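Clear storage box

A clear storage box is a small or medium container made from transparent plastic, used at home, in schools and in workshops to hold loose items that would otherwise be kept in drawers or tins. Most are rectangular, and many are sold with a separate or hinged lid. The word "tub" is often used for the deeper kinds and "tray" for the shallow ones, though shops do not agree on where one ends and the other begins.

Materials

The two most common plastics are polystyrene and polypropylene. Polystyrene is glass-clear and stiff but brittle, and a dropped box will often crack at a corner. Polypropylene is slightly cloudy and bends without breaking, so it is preferred for hinged lids. Acrylic is used for dearer boxes meant for display. It scratches easily and should be washed with a soft cloth and mild soap. Solvent cleaners can leave a white bloom on both acrylic and polystyrene.

Sizes

There is no general standard. Makers usually give either the outside measurements in millimetres or the volume in millilitres, and the two are hard to compare because wall thickness varies. The Jongate desk range, for instance, lists its smallest lidded box at 800 ml, while the nearly identical Nirevberg box is listed at 790 ml. Lids from one range seldom fit another. Boxes from the same maker may also change slightly when a mould is replaced, and older lids can then sit loosely.

Use

Small clear boxes are used for batteries, screws, buttons, sewing bobbins, glue sticks, spare keys and similar things. The main advantage is that the contents can be checked without lifting the lid. Perla Ayala, in her household manual Shelf and Drawer, recommends one kind of item to a box and a label on the short side, where it can be read when boxes are stacked. She advises against stacking more than 3 high on an open shelf.

Sorting is normally done on a table, with the box set down flat in front of the person and the items put in from above. A pale tabletop makes dark fittings easy to find, but a clear box can be hard to see against it, as only the edges and corners catch the light. Some people put a sheet of coloured paper underneath. Tables made up of two panels have a seam where they join, and small screws and pins tend to collect there. 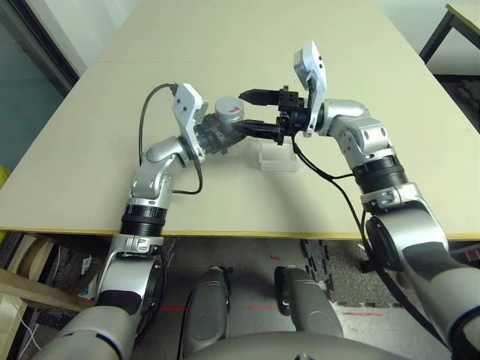
Short cylinders are among the more awkward items to store. Laid on their sides they roll to one end whenever the box is moved, and stood upright they fall over unless the box is nearly full. Card dividers are the usual answer. Nassoro Mbwambo's guide to workshop storage suggests cutting the card slightly lower than the rim so that the lid still closes.

Care and disposal

Boxes should be kept out of direct sun, which yellows polystyrene over time. Most are not suitable for the dishwasher. Bravesora and Prajapati both sold a thicker version for washing at high temperatures, but it was heavier and less clear, and the Prajapati one was withdrawn. Polypropylene is marked with the number 5 and polystyrene with the number 6. Local rules on recycling differ, and paper labels may need to be soaked off first.

See also: Biscuit tin; Drawer divider; Label; Sewing box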